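I sell loose-leaf tea and a few herbal blends online, and every week somebody asks me why their tea tastes flat or bitter when they followed the label. Going to put my answers in one thread so I can link to it.

First, the label. Brewing times on a bag are written for an average cup, average water and an average amount of leaf. Treat them as a starting point. If the bag says three minutes, taste at two and decide from there.

Most bitter cups I hear about are black tea left in the pot while people do something else. Take the leaves out. If your pot has no basket, pour all of it into a second pot or a jug when it's done.

Flat is a different problem. Flat is usually too little leaf. A teaspoon of a rolled oolong weighs a lot more than a teaspoon of a big fluffy white tea, so spoons are a bad way to measure if you switch between kinds. A cheap kitchen scale that reads tenths of a gram fixes this.

My own numbers for black tea: 2 grams for every 100 ml of water. Some people will find that strong. Go down a little if you do, and keep the time the same so you only change one thing.

Water next. We have hard water here and it leaves a film on top of black tea. The film doesn't hurt anything but the cup tastes dull. I use a filter jug and change the cartridge in April and again in the fall, plus whenever the kettle starts to scale up fast.

Bottled water isn't automatically better. I tried one with very low minerals and the tea came out thin and a bit sour. Something in the middle works best for me.

Temperature. Boiling is fine for black tea and for every herbal I sell. Green tea wants cooler water. If you don't have a kettle with a dial, boil it, pour it into a cold mug, then pour from the mug onto the leaves. Each pour takes some heat off.

On to the blends, which is what most of you buy.

Verkwood is the smoky one. It's a black tea base with a small share of smoked leaf. People who don't like it usually brewed it too long. Three minutes, then milk if you take milk. It does fine with a second steep at five minutes.

Sternau is the everyday breakfast blend. I changed it this year. The old version had more of a small broken leaf that brewed very fast and went harsh. The new one has a larger leaf and needs four minutes. If you have an old bag, keep doing what you were doing. The new bags say "larger leaf" under the name.

A few people wrote to say the new Sternau looks like less tea for the same money. The weight is the same. Larger leaf would normally take up more room, but I also moved to a wider bag, so it sits lower.

Crăciun is the winter one, black tea with orange peel, clove and cinnamon bark. I make it once a year. Last winter's batch was 273 bags and it was gone before the end of the season. This year I have enough peel for 575.

Please don't ask me to hold Crăciun bags. I tried that once and spent more time on the list than on packing. It goes up on the site on a Sunday morning and stays up until it's gone. 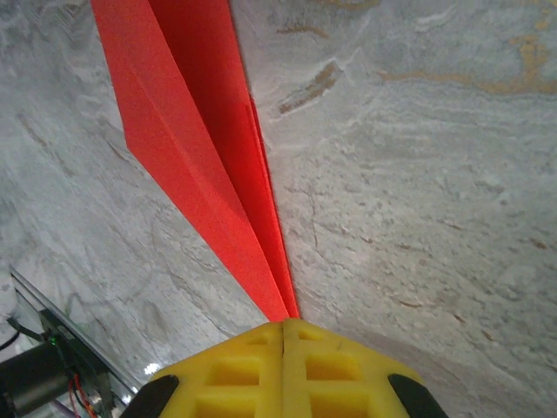
Storage is the thing I get asked about most after brewing. Tea goes stale from air, light, heat and smells, and a clear jar over the stove gives it all of those at once. Keep it in the bag it came in, press the air out, fold the top down and clip it. Make the fold sharp, like the long crease down that red sheet, so the two sides lie close together. A soft roll at the top lets air in at the corners. If you want a tin, put the whole bag inside the tin.

Don't put tea in the fridge. Every time you take it out, moisture from the room settles on the cold bag and ends up in the leaf. A cupboard away from the oven is enough.

Keep the smoky tea away from the others. I mean a different shelf. I once stored a sack of Verkwood next to plain green tea in the stockroom and had to throw out the green.

How long does it last? Black tea is good for two years if it's closed properly. Green tea I'd drink within one. Blends with peel or flowers fade sooner, so try to finish Crăciun by the summer. It won't be bad after that, only weaker. Add another half teaspoon and carry on.

Mint is the exception. Smell it. If you can't smell it, the cup won't taste of anything either.

Iced tea, quickly. Cold water, the same amount of leaf as for hot, in the fridge overnight, strain in the morning. Sternau works very well this way and doesn't go cloudy. Verkwood iced tastes like an ashtray to me, although I have two regular customers who order it for exactly that.

If you want it sweet, make a syrup. Sugar just sits at the bottom of a cold glass. Equal parts sugar and hot water, stir until clear, keep it in the fridge.

Caffeine: yes, all three of the blends above have it. I don't have lab figures for each one, so please don't rely on me for that if your doctor has given you a limit. The rooibos, the mint and the chamomile have none.

Decaf comes up a lot too. I tested samples from one supplier and didn't like any of them enough to put my label on it. Still looking.

Shipping. Orders in before noon go out the same day, except weekends. The small bags fit through a normal mail slot. The half-kilo bags don't, so someone needs to be home or you need to give me a pickup point.

Samples are back. You can pick any four and each one makes two mugs. Crăciun isn't in the sample set because there isn't enough of it.

Last one, for the cafes that have been asking. I do supply loose tea in bulk, packed in plain sacks with a label for your own tins. Minimum is two sacks and I need two weeks. Send me a message with what you serve now and how big your pots are, and I'll send back a price list and brewing weights.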